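Subject: Re: [sim-practice] Draft 2, section 18: camera conventions for two-arm tabletop scenes
Date: 17 Sep 2023

On the Lultard side we wrote:

> Section 18 says every camera stream "shall be level with
> the horizon." Does this cover body and wrist cameras, or
> only fixed room cameras? The Mollah importer rotates
> everything to level on load, and we would like to know
> if that passes.

Fixed room cameras only. The wording is a leftover from draft 1 and will be changed. For body and wrist cameras the rendered image is stored as it comes out, tilt included, and the mounting rotation goes in the scene header. A rotated copy may be kept for review but does not count as the record. So the Mollah importer fails as it stands, unless it also keeps the original.

A body view from the Vetura kitchen, stored under the rule:

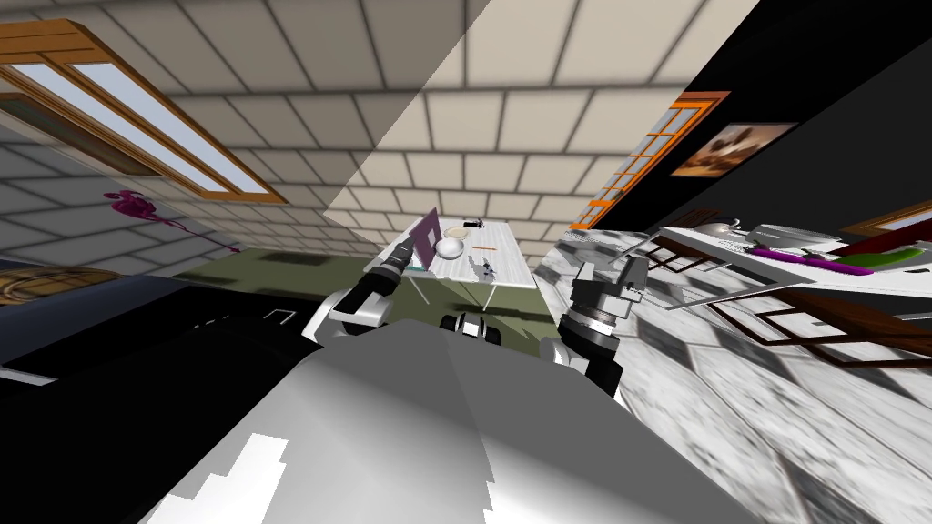

Body camera, unrotated. Both grippers and the tabletop in view.

Note the ceiling grid and the window lines, all well off level. A reviewer can check the header rotation against them by eye. If the importer has already leveled the image, that check is gone, and a wrong sign in the header gets through.

Two further points came up while I was going over this set.

1. Gripper state. The open or closed value in the log has to agree with what the wrist camera renders at the same time step. We had a case in Zillar where the log ran one step ahead of the image. It is easy to miss during motion, so test with the gripper open and nothing between the fingers. Both fingers and the gap should be visible, as they are here against the gray marble. The background does not have to be plain – window and wall detail at the side of the view is fine.
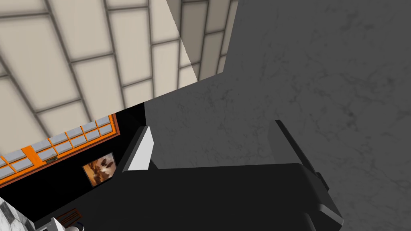 2. Frame rate. Draft 2 asks for 30 frames per second on all streams. Wrist streams may be lower if the rate is given per stream in the header. Do not pad with repeated frames to reach 30. Section 19 will say so.

Proposed text for section 18:

"Fixed room cameras shall be level. Body and wrist cameras shall be stored unrotated, with mounting rotation given in the header in degrees."

Objections to the list by the end of September, please. Quote the section number in the subject line.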